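Two-arm cell in simulation: right gripper stops short of the handles

Posted in Robot Setup & Repair

I'm setting up a two-arm cell in the simulator before we touch the real one at Meden. Two black arms on one table, with a wooden rack with gray panels and two black handles on top. The right gripper keeps stopping above the handles and times out after 1000 steps. The left one does the same on maybe half the runs. Joint limits look fine. What should I check first?

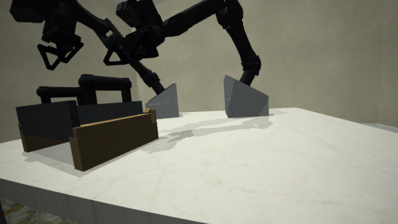 Render: Sisay cell project, overview camera

I've run it 191 times since September with the same config file.

usonitz_bench

Check the base offsets. If you moved either mount after making the config, the planner still has the old numbers. Open the cell file, compare both base positions with the model, save, and reload the whole cell. A reset won't read the file again. We had one mount off by 100 mm and got the same timeout. 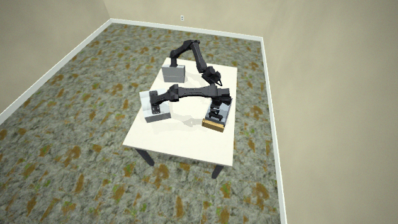 Posted by stisus_cellwork

I'd look at the collision shapes too. When a gripper has to reach down into a container, a default shape will often fill in the opening, and the planner treats it as a solid block. Same goes for the gap under a handle. Turn on the collision view and rebuild the shape from separate panels. Ours took about 2445 faces, still fast enough.

gearside

Had this once. Reinstalled and it went away.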